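Home | Kitchen | Workshop | Garden | Letters
Reading time: 6 minutes
Last updated: October

Giving an old desktop computer a proper clean

By Mireille Riviere

I do love an old office tower. They turn up in the back rooms of half the shops in Plarnham, they were built to be opened by people in a hurry, and a good clean can make one far more pleasant to live with (and quieter, if the fans were furry). I got the habit from my uncle Renaud, who mended radios in Drulstead and couldn't walk past a screw without tightening it.

Shut the machine down, switch off at the wall and pull out every cable, then hold the power button in for 15 seconds. Lay the case on its side on a clear bit of bench with a folded towel under it. Touch bare metal on the case before you put your fingers anywhere near the board, and do it again whenever you've wandered off for a cup of tea.

Now have a good long look before you move anything! Find the drive, the memory and the power supply, and see which way each cable runs. Take a few snaps on your phone as you go. I also tie a scrap of coloured wool round any plug I'm going to pull, with a matching scrap on whatever it came out of.
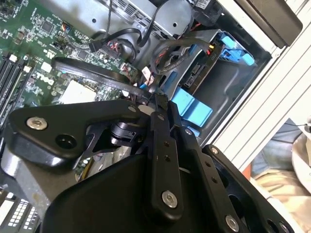
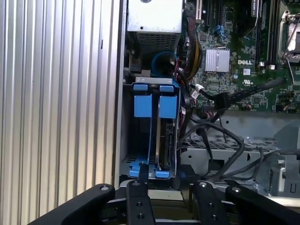
Both: a Dell desktop with its green board showing.

Workshop Notes, no. 6, p. 15

Dust first. A soft paintbrush, 2 inches wide and kept only for this job, is the best tool I own. Start at the vent grilles, where the fluff gets packed in, and brush towards you with the vacuum nozzle held a hand's width off. Don't let the nozzle touch the board. Canned air is lovely for the fins of a heatsink, in short puffs with the can upright. Hold any fan still with a finger while you blow through it, or it will whizz round and do its bearings no good.

The power supply stays shut. Brush the outside of its grille and leave it at that, please.

Ribbon cables want a gentle hand. Pull on the plug and never on the ribbon, and if it won't budge, look for a catch you've missed. The same goes for drive cables, which often have a little metal spring to squeeze. Coloured plastic is your friend inside a case: on a lot of office machines, blue tabs and latches are the bits you're meant to press or lift.

Memory sticks come out when you press down the clips at the ends of the slot. If yours are clean and working, leave them be. If you do take one out, hold it by its edges, line up the notch going back in and push until the clips snap home.

Screws! I used to lose one every time. An old Karier toffee tin with a magnet stuck in the bottom cured me, and a bun tray is even better if you've got several sizes on the go.

Before the lid goes back, run a finger along each cable to check it's seated and nothing is trailing into a fan. Then plug in, switch on and listen.

Previous | Next | Back to Workshop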